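브라이러(Brirar) 연구실 견학 다녀왔어요

2019년 6월 5일, 드디어 브라이러 오픈 랩에 다녀왔습니다! 승우 씨가 신청해 준 덕분에 오전 조로 들어갔고, 우리 조는 10명이었어요.
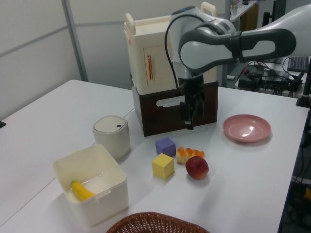 손으로 가르치는 로봇

첫 번째 방에서는 흰색 로봇팔에게 물건 옮기기를 가르치고 있었어요. 테이블에 사과랑 바나나, 폼 큐브 같은 게 놓여 있어서 꼭 소꿉놀이 상 같더라고요(분홍 접시까지 있음 ㅎㅎ). 안내를 맡은 나빌라 아이트 알리 연구원이 팔을 직접 잡고 사과 위까지 끌고 가서 집게를 닫고, 접시로 데려가는 걸 보여 줬어요. 그 움직임이 그대로 기록된대요. 같은 동작을 위치만 조금씩 바꿔 가며 117번 모았다는데, 듣기만 해도 어깨가 아프더라는...

저도 해 봤는데 생각보다 팔이 가볍게 따라와요! 문제는 제 손이었죠. 큐브 하나 집는데 자꾸 옆으로 비껴가서 9번 만에 성공. 구경하던 승우 씨가 너무 크게 웃어서 좀 얄미웠어요.

원격 조종은 더 어렵다

두 번째는 '쿠도라'라는 조종기로 떨어져서 움직이는 방식이었어요. 내 손목을 돌리면 로봇 손목도 도는데, 깊이 감각이 영 안 잡혀서 집게가 자꾸 물건 앞에서 헛집더라고요. 다니시 니아지 연구원은 옆에서 보는 각도를 먼저 익히라고 했어요. 알려 준 대로 천천히 내리니까 훨씬 낫긴 했는데, 바나나는 끝내 포기했습니다. 휘어진 걸 어디로 잡아야 할지 모르겠어요.

질문 시간에는 잘못한 시범도 저장하냐고 여쭤봤어요. 실패한 건 따로 표시해서 남겨 둔다고 하시네요. 그럼 제 것도 어딘가에 남아 있겠죠...

가실 분들께

71번 버스를 타면 정문 바로 앞에 내려요. 체험은 줄이 기니까 도착하자마자 이름부터 적으세요. 다음 오픈 랩은 9월이라고 하고, 저는 바나나 때문에라도 또 신청할 거예요!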